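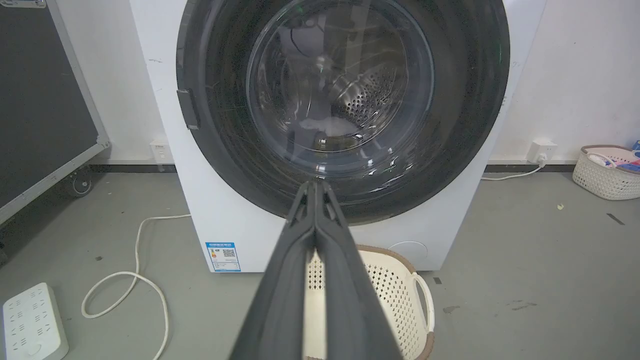 Margit Szénási reckons the charge_pct column is the only one worth downloading, and that I should have called the whole thing "phones dying slowly in drawers". Fair enough, Margit. I'm keeping the other columns anyway.

olodau-standby

Olodau is a little collection of standby battery logs from old Android phones. You charge a phone to full, leave it alone with the screen off, and a small script writes down the battery level every so often until the thing gives up. I started because I wanted to know which of my old handsets would be any good as a backup phone in the glovebox, and then it got out of hand (as these things do) and other people started sending me theirs.

There are 650 log files at the moment, one per discharge run, from 40 phones. Most are Rollden handsets, simply because that's what everyone I know seems to have a spare of. The Zakeck ones are fewer but the runs are longer, so don't assume the file count tells you how much data there is for each make.

What's in a file

Plain CSV, comma separated, UTF-8, one header row.

phone_id: a short code I made up, stays the same across runs
run_id: goes up by one each time that phone was run again
minutes: minutes since unplugging
charge_pct: what the phone says, whole numbers only
voltage_mv: blank on phones that won't tell you
radio: one of off, wifi, mobile
notes: free text, mostly my grumbling

Make and model live in phones.csv, so you'll want to join on phone_id. Age is in there too, as the year the owner bought it and not the year it was released. I know, I know. It's what people could remember!

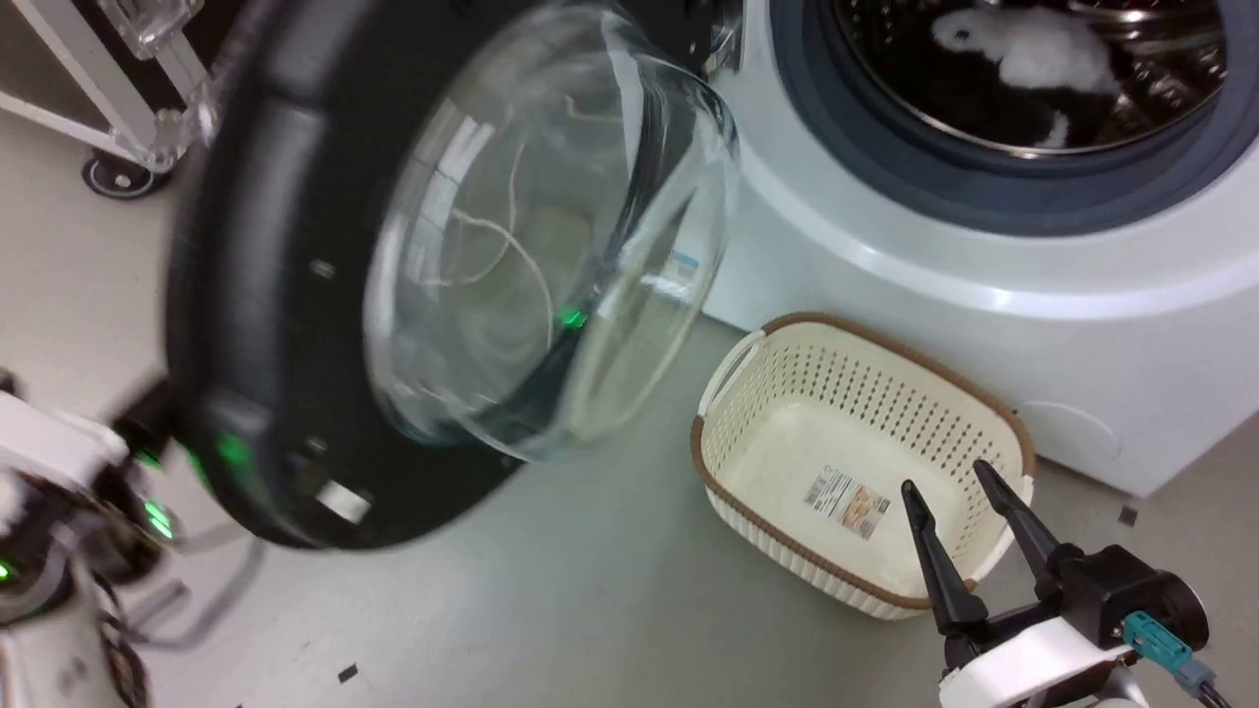 Fig. 1: Front loader, door open, with something black and white in the drum.

How the runs were done

Every phone got a factory reset, then the Msimang logger and nothing else. No accounts, no email, brightness all the way down. The radio setting was picked before the run and left alone until the end. I asked people to keep their phone indoors on a shelf or a bench, out of the sun, and I've taken their word for it.

A run ends when the phone shuts itself off. If someone picked it up halfway through to check the time, I dropped the run, and that cost me a fair few good ones. The cleaned files are in /runs and the dropped ones are in /rejects in case you'd like to argue with me about them.

Getting started

Unzip it, open phones.csv first, then load whatever you like from /runs. There's a script called plot_one.py which draws a single discharge curve and isn't very clever. It needs pandas and matplotlib and I haven't tried it on Windows. If the colours are hideous, change them, they're all at the top of the file.

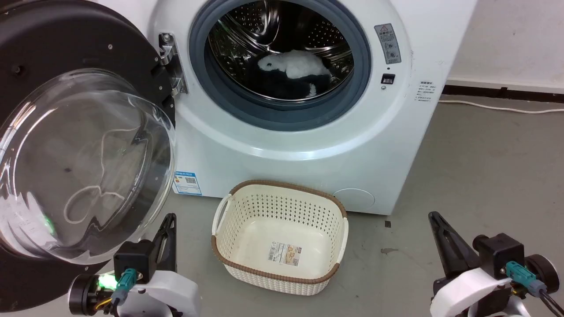 KNOWN ISSUES

- Several Rollden phones sit on 100 for ages and then drop suddenly. I've left it as reported.
- voltage_mv was logged in volts by the first version of the logger. I've converted the ones I caught. If you see a value under 500, it's one I missed, so please tell me.
- Phone zk-07 had its battery replaced between runs. Treat it as two phones.
- Clock changes used to add an hour to minutes. Fixed in March, and the older files have been redone.

Licence

CC BY 4.0. Use it for whatever, just mention Olodau somewhere.

Adding your own

Yes please! Open a pull request with the raw CSV and a line for phones.csv. Don't tidy it up first, I'd rather see the mess. Zakeck owners especially welcome, and anyone with a phone that still has a removable battery.

Last updated 9 December 2022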